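Plonside Charity Quilt Register: README

Records of quilts made, given and sold for charity through the Plonside sewing groups, with a pattern and fabric coding for each one. Maintained by Yuxi Liao. Please read the section on money before you add anything up.

What is in the register

The register has 1,659 rows. One row is one finished quilt. A quilt that was sold twice (bought at an auction and given straight back to be sold again, which happens more than you would think) still has one row, and the second sale goes in the resale columns.

Quilt tops that were never backed are left out. So are cushion covers, table runners and the bags that Sidetti members make from offcuts. There is a separate paper list for bags and it has not been typed up.

The files are:

quilts.csv – the main table, one row per quilt
sales.csv – one row per lot per auction or raffle
makers.csv – maker codes and group membership, no names
fabrics.csv – fabric codes attached to quilts
patterns.txt – the list of pattern codes with a short definition of each
changes.txt – what was altered between versions and why

All files are UTF-8. Fields are separated by commas and text fields are in double quotes. Blank means not recorded. Zero means zero, and in the sales table it usually means a lot that was withdrawn or did not meet its reserve.

Where the records come from

There are three sources and they do not overlap as neatly as we would like.

The Sidetti group kept a ledger from its first auction. Makers filled in a slip when they handed a quilt over and the slip was copied into the ledger, sometimes months later. The slips have mostly survived. Where slip and ledger disagree we have used the slip and put the ledger value in the notes column.

The Trivton group used a spreadsheet from the start. It is tidy, but it only has sizes rounded to the nearest five centimetres, and it gives the same person two different maker codes in a few places. We have merged the ones we are sure of.

The Laitinen bequest is a box of quilts with handwritten cards pinned to the backs. It came in one December and was sold over the following two auctions. The cards give a title and a pattern name and very little else. There are 85 quilts in this part of the register, and they carry source code L. Dates of making for these are almost all blank. Please don't fill them in from the style of the fabric.

Columns in quilts.csv

quilt_id: a letter for the source (S, T or L) and a running number. Numbers are never reused, so gaps are normal.

title: as the maker gave it. Spelling has been left alone.

maker: code from makers.csv. Group quilts have the code GRP and the people who worked on them are listed in the second tab-separated field of the notes.

width_cm and length_cm: measured flat, binding included. Sidetti quilts before the new slips were recorded in inches and have been converted. The original figure is in the notes.

pattern: main pattern code. See below.

pattern_2: used for borders or a second block only if it covers a fair share of the top. This has been applied unevenly and we would not rely on it.

ground: the background colour of the top, from a fixed list of 14 colour words.

quilting: H for hand, M for domestic machine, L for longarm, X for mixed.

signed: Y if there is a label or a stitched signature on the back. N means somebody looked and there wasn't one. Blank means we don't know whether anybody looked.

cause: the charity or fund the quilt was given to support, as a short code.

notes: free text.

Columns in sales.csv

lot_id, quilt_id, event, lot_order, method, reserve, hammer, paid, gift_back.

Method is A for a live auction, S for a silent auction, R for a raffle and P for a private sale. Hammer is the winning bid. Paid is what reached the fund. The two differ when a buyer rounded up, and less happily when a buyer never paid. For raffles, hammer is blank and paid is the ticket money for that quilt. If one ticket covered several prizes the whole sum sits on the first lot and the others are blank, so never take an average of paid across raffle lots.

Lot_order is the order in which lots were called. It was changed on the night at two Trivton auctions, when a bidder had to leave for a train, and we have the printed order only.

Pattern and colour coding

Pattern codes describe what you would see from across a room. A quilt made from Log Cabin blocks set so that they read as a barn raising is coded LOG and then the setting, LOG-BR. Appliqué comes before piecing if both are present. Whole-cloth quilts are WHL whatever is stitched on them.

Curved and rounded designs gave the coders most trouble. The rules we settled on are:

GEO-CIRC is for full circles that do not touch.
GEO-RING is for interlocking rings, including Double Wedding Ring and its relatives.
GEO-OVAL is for ovals, overlapping or apart, outlined or filled.
GEO-CURV is for everything else with a curved seam, such as Drunkard's Path.

The same codes are used in fabrics.csv for printed fabric, with scale added after a stroke: /S if the repeat fits under your palm, /M if it fits under a spread hand, /L if it doesn't. Cream, beige and tan are three separate words in the ground list. Coders should hold the fabric against the swatch card in daylight and pick the nearest, and should write the second choice in the notes if they hesitated. Marbled and veined prints go under TEX-MARB, with the darkest large area taken as the ground colour.
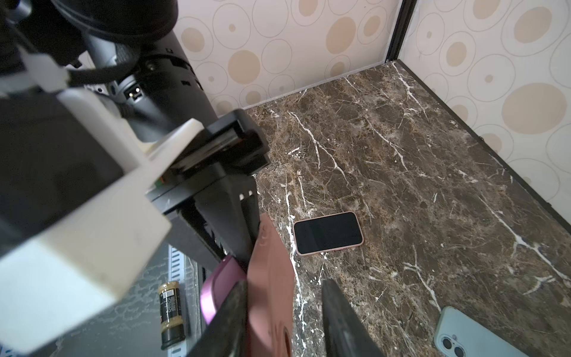 Second picture: cream panels with overlapping beige and tan ovals, GEO-OVAL by the rules above.

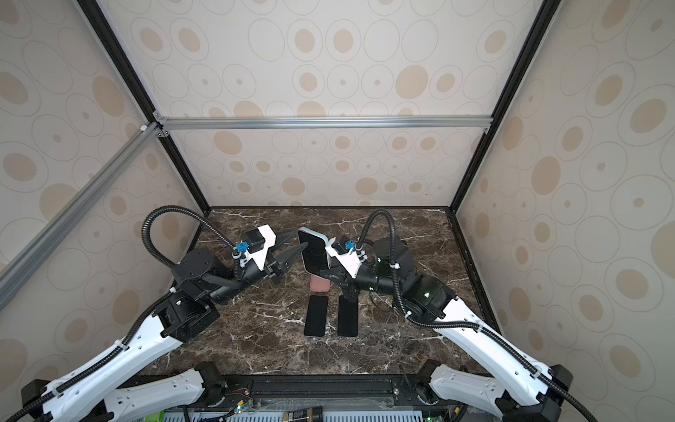
How the coding was checked

Every quilt with a usable photograph was coded once from the photograph. A second person then coded every 20th quilt without seeing the first set of codes. Where the two differed they talked it over and the agreed code was entered. Both first answers are kept in changes.txt.

Main pattern agreed well. Ground colour did not, and nearly all of the trouble was between cream and beige and between navy and black. If your work depends on colour, join cream and beige into one group before you start. We thought about doing that in the file itself and decided to leave it to the user, as it can't be undone once done.

Quilts with no photograph were coded from the maker's title and slip. They have a P in the basis column of fabrics.csv, for paper. A title such as "Autumn Leaves" tells you less than you would hope, and two of those turned out on sight to have no leaves on them at all.

About the money

All sums are in pounds and are not adjusted for inflation. They are lot prices, before hall hire, printing and the card reader fee. They will not match the totals printed in the auction reports, which include the tea table and donations on the door.

Please do not use the hammer price as a measure of how good a quilt is. Prices depend on who was in the room, on the weather, on whether the maker's family came, and on the size. King-size quilts do worse than single ones at every event we have, probably for want of walls and beds to put them on. Quilts given back and sold again usually made less the second time.

The reserve column was only kept by Trivton. Sidetti had no reserves and would let a quilt go for whatever was bid.

Privacy

Makers are shown by code. The key is kept on paper and is not shared. Buyers are not in the data in any form. Some titles include a first name ("For Margaret", for instance) and we have left these, as they were printed in public catalogues at the time. If your own name or a relative's is in a title and you would like it taken out, write to us and it will be gone from the next version.

Photographs are not part of this download. Makers agreed to their use in the catalogues and we don't have permission to pass them on. You may ask to look at them at the Plonside reading room in the afternoon, by arrangement.

Known problems

S numbers in the second ledger start again from one. They have been given an added b, so S12 and S12b are different quilts.

Width and length are swapped in an unknown number of Trivton rows. Anything wider than it is long deserves a second look, though some are meant to be that way.

The cause code GEN was used for "general fund" by one group and for "genetic conditions fund" by the other. We have split these into GENF and GENC where the event programme made it clear. The remaining ones still say GEN.

Accented letters in titles were lost in the first export and put back by hand. We may have missed some.

Longarm quilting was written down as plain "machine" before the Sidetti slips had a box for it. M in the older rows may therefore be L.

Use and credit

The register may be used freely for study, teaching and local history, and for planning your own auction. Please credit it as the Plonside Charity Quilt Register and give the version number from the top line of changes.txt. If you publish a table made from it, say which source letters you included.

Corrections

Send corrections with the quilt_id, the column, the old value and the new one, and tell us how you know. A photograph of the label is best. A memory is welcome too and will be entered in the notes under the initials of the person who remembers it. New quilts are added once a year after the December auction, when the slips have been checked against the catalogue.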